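From: Ginette Arsenault
To: Household Waste and Recycling list
Subject: Re: [recycling-l] soft plastics, and what people put in the wrong bin

Octavio Carrasco wrote:

> Has anyone on the list done a proper kerbside audit in a smaller
> town? Our council wants to move to fortnightly garbage collection
> with the food scraps bin going out weekly, and the argument at the
> last meeting was all about smell. I would rather be arguing about
> what is in the bins. I have the tonnages from the transfer station
> but nothing on composition, and the tonnages don't tell me whether
> people are putting cardboard in the garbage or not.
>
> Also, did you weigh or did you go by volume?

Octavio,

We did one in January, in Fevport. It was small and I wouldn't want it quoted as more than it is, but you are welcome to the method.

We wrote to 242 households on two collection rounds and told them their garbage bin might be looked at. Some people on this list will say that warning them spoils the result. It may do, a bit. Our council's view was that it had to be done, and we had only four complaints, all of them about privacy and all settled over the phone. The letter went out well ahead and didn't give the exact date.

On the morning the truck ran the usual route from 5 am and tipped at the depot on a clean slab. We sorted by hand into five streams: food and garden, paper and cardboard, rigid containers, soft plastics, and everything else. The total came to 932 kilos. We weighed everything, to answer your second question. Volume is quicker but it depends too much on who is doing the looking, and cardboard that hasn't been flattened throws it right out.

Food and garden was the biggest stream by a long way, nearly half by weight, which will surprise nobody on here. Paper and cardboard was the one I had not expected. We have had a yellow-lid bin for years and people use it, but what goes into it is what gets thrown out in the kitchen. Anything thrown out in a bathroom, bedroom or study tends to go into a small bin with a liner, the liner gets tied up, and the whole lot goes in the red-lid bin without anybody sorting it. We kept opening little knotted bags and finding toothpaste boxes, cardboard tubes, envelopes and tissue boxes. 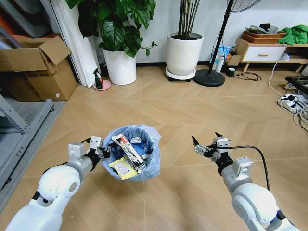
Small lined bin with cardboard packaging, a snack wrapper and a carton all in together.

I raised this with the waste officer at Korkus shire, up the road from us, and they had found the same thing in their own audit but had filed it under "other paper" and not followed it up. They have since put a line in their calendar asking people to keep a second container, any old box will do, next to the wastebasket. It costs nothing to print. I don't have any figures on whether it has changed things and I don't think they do either.

Some practical points if you go ahead:

Book the slab early. Ours was shared with the green waste contractor, Kerix, and they needed it back by 2 pm. We finished the last of it with a loader waiting.

Use the same people to sort all day if you can manage it. We changed crews at morning tea and the soft plastics share dropped straight after, because the second lot were putting chip packets in with everything else. I had to go back through two tubs.

Decide beforehand what you are doing with bags inside bags. We weighed the liners with soft plastics, after shaking them out. If you leave the contents stuck to them you are weighing food.

Decide on milk and juice cartons as well. They go in the yellow-lid bin here but I understand your contractor won't take them, so you may want them as their own line. We put ours with rigid containers and I now wish we had kept them separate.

On smell – I sympathise. We had the same meeting. What helped was bringing the food scraps figure and showing that most of what people were worried about would still be picked up every week. The nappies question was harder and we ended up offering a larger bin on application. Fewer households asked for one than the council had budgeted for.

The recording sheet we used is the Tyagi one that was passed around this list a while back, with two columns added. I can send it off-list as a spreadsheet if you write to me directly. The list strips attachments over a certain size and I have never worked out what the size is.

Regards,
Ginette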